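ROB 408 - Mobile Manipulation Project
Handout 2: Frames, Cameras and the Door Task
Issued 2 December 2020
Instructor: Harriet Kowalczyk
Lab contact: Emanuel Iordache (simulator, accounts, build problems)

1. Scope

This handout covers the simulated half of the project. Read it together with Handout 1, which has the install steps and the grading split. Teams that have not yet brought up the base model in Terstead should do that first. Nothing below will make sense until the model loads and both arms answer to joint commands.

The room is the one called Grurside in the scene menu. It has a wooden floor, gray walls, a set of double doors with glass panes, a window and a plain table. Do not edit the scene file. If your team needs a different start pose, set it in your own launch file and state it in the report.

2. The three views

You will work with one body view and one view for each gripper. The body view looks out over the torso and shows both arms when they are raised. The gripper views look out past the fingers. They are rigidly attached, so they turn with the wrist.
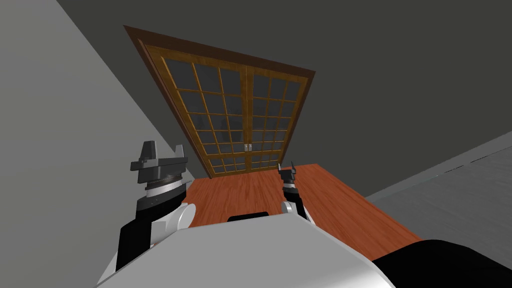 All three views have their own coordinate frame, and none of them should be assumed to line up with the floor. Students coming from ROB 2-series courses tend to write code that treats image "up" as world "up". That shortcut works with a level camera on a cart. It fails in this project as soon as the view rolls, and the error is not small. A target that should be reached by moving straight ahead will be approached along a slant, and the fingers will arrive beside the handle.

The rule for all submitted code is as follows. Any point taken from an image is first expressed in the frame of the camera that saw it. It is then moved to the base frame using the transform for that same time step. Only after that may it be compared with a point from another camera. Do not hard-code a roll correction. Yvette MacDonald's section tried this last year with a fixed angle and had to redo the whole approach phase when the start pose changed.

Notation used from here on:

B - base frame, x forward, z up
C - camera frame, z along the optical axis
G - gripper frame, origin midway between the fingers
T(B,C) - transform taking coordinates in C to coordinates in B

A point p seen in C is written p(C). Its base coordinates are p(B) = T(B,C) p(C). For the gripper cameras, T(B,C) is the product of the arm kinematics T(B,G) and the fixed mount T(G,C). The mount transform is in the model file and does not change during a run.

3. Finding the door plane

The doors are a useful target because they carry a regular grid. The thin bars between panes (muntins) give two families of parallel lines that cross at right angles in the real plane. In the image they almost never cross at right angles. With enough lines from each family you can find two vanishing points, and from those the normal of the door plane.

Steps:

a) Run the edge detector at the default threshold.
b) Fit line segments. Drop any shorter than 26 pixels.
c) Group segments by vanishing point. Two strong groups are expected. If a third appears, check whether it comes from the floor boards or from the fingers.
d) Compute the plane normal in C, then rotate it into B.
e) Compare the result with the normal in the scene file. Report the angle between them.

Step c is where most of the lost marks were last time. Lines on the robot itself must be masked out before grouping. Finger edges are long, straight and high in contrast, and they will win the vote if you leave them in. The mask can be built from the known gripper geometry and the current finger opening.

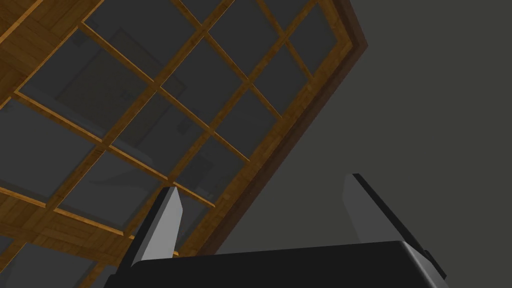
At close range the number of complete panes drops and the solid wood takes up a larger share of the pixels. The outer frame is wider than the bars and has a step in it, so a single physical edge may give several nearly parallel segments. Merge these before fitting. Otherwise the frame gets counted more than once and pulls the estimate toward itself.

The panes are partly see-through. Shapes behind the glass can produce weak edges that do not lie in the door plane. Paloma Begay's notes from the lab session suggest raising the threshold for gripper views only. This is allowed, but give the value used and show the result with and without it.

Worked check. Suppose the two vanishing directions in C come out as unit vectors u and v. Compute u · v. For a correct grouping the value should be close to zero. If it is not, do not proceed to step d. Go back and look at the segments in each group. Taking the cross product of two bad directions still gives a neat unit vector, and the code will run without complaint.

4. Ready pose and clearance

Before either arm moves toward the handles it must pass through the ready pose. In this pose the fingers are open and the palm is clear of the torso. Teams may choose their own joint values as long as the clearance test passes for both arms.

The table needs separate care. It is a flat, untextured surface, so feature matching gives little or nothing over most of its area. Depth from matched features should be treated as missing there, and the planner should use the table model from the scene file. Innes Urquhart will go over the collision settings in the lab hour. Bring your Brandutau planner config, printed or on screen.

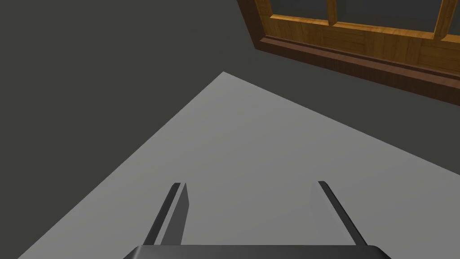 Figure 3. Gripper view over the table, fingers open. The window frame is at upper right.

For views of this kind, the table edges and the lower edge of the window frame are the most dependable lines. Two table edges meeting at a corner fix the in-plane rotation if you know which corner it is. The image alone does not tell you. Use the base pose to pick the nearest candidate, then test the fit against the window.

5. What to hand in

One report per team, as PDF, with the following:

- the start pose used
- a short account of the line grouping, with one failure case
- the plane normal error for the body view and for both gripper views
- the ready pose joint values and the clearance test output
- a log of one full run, unedited

Code goes in the team folder on Ayaaba. Tag the commit you want graded. Untagged work is graded from the last commit before the deadline, whatever state it is in.

Late rule is the same as for Handout 1. Questions about transforms go to the course forum so that other teams can read the reply. Questions about accounts and crashes go to Emanuel directly, with the log attached.

6. Reading

Course notes, chapter on rigid transforms (review). Course notes, chapter on projective geometry, up to the section on vanishing points. The part on camera calibration can be skipped, as the simulator gives exact intrinsics.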